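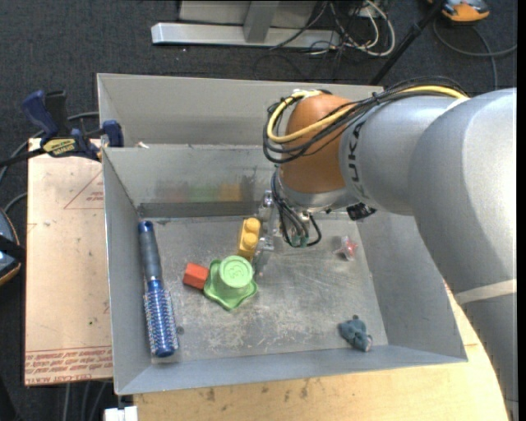
Figure 4. Mixed storage in an open sheet-metal bin: toys and a round blue hairbrush on a scuffed floor.

Journal > Home and Household Studies > Articles > Where Small Things Go

4.2 Mixed containers and the problem of the "everything" place

The most exciting result of the Wostberg survey came from a question we nearly dropped. Near the end of each visit we asked people where they would look first for an object that had no fixed home. Of the 183 households that answered, most named a single container, and they named it fast, often before we had finished the sentence. It might be a kitchen drawer, a shoebox on the stairs or a bowl by the phone. We call this the everything place, after the phrase one grandmother used for hers.

Earlier work treated such containers as failures of order. Mladenović's storage scale, for example, gives a drawer its lowest score as soon as it holds objects from more than two categories, so the mix in Figure 4, with toys and a hairbrush sharing one bin, would score at the bottom. Our interviews point somewhere much more interesting! People could list the contents of their everything place remarkably well, and in many homes they did better with it than with the tidy linen closet upstairs. They open it daily, they dig, and every search for tape or a birthday candle is also a quick review of whatever else is in there.

Depth matters a good deal. In Pondier, where the older apartments have shallow built-in drawers, residents found a named item within 30 seconds in nearly every trial. Deep baskets were slower, and small flat things (stamps, keys, spare buttons) caused most of the trouble, sliding down the sides and settling under something heavier. Open tops helped, and so did a plain, single-color floor. Two families had lined their drawers with patterned paper and both told us, laughing, that they regretted it.

Children change the picture completely. In the 27 homes with a child under six, the everything place was refilled from below, so to speak: toys arrived in it at cleanup time and left again the next morning, while adult items stayed put for weeks. Duygu Aksoy's field notes from March describe one mother who had moved her hairbrush into the toy box on purpose, because it was the one container in the house that got emptied every day. We love this case. It suggests that people choose a place partly for how often it is disturbed, an idea our original coding sheet had no room for.

The full object list, with more than 2,000 entries, was coded by Tuncay Canpolat using the Divus categories. Section 4.3 turns to containers that are shared between neighbors, where the same habits run into questions of ownership.

Shares 30 | Comments 2

Related articles
Drawers, Depth and Search Time in Older Apartments
What Counts as Put Away? Parents and Children Disagree
Hooks, Bowls and Trays: Keys at the Front Door
A Short History of the Linen Closet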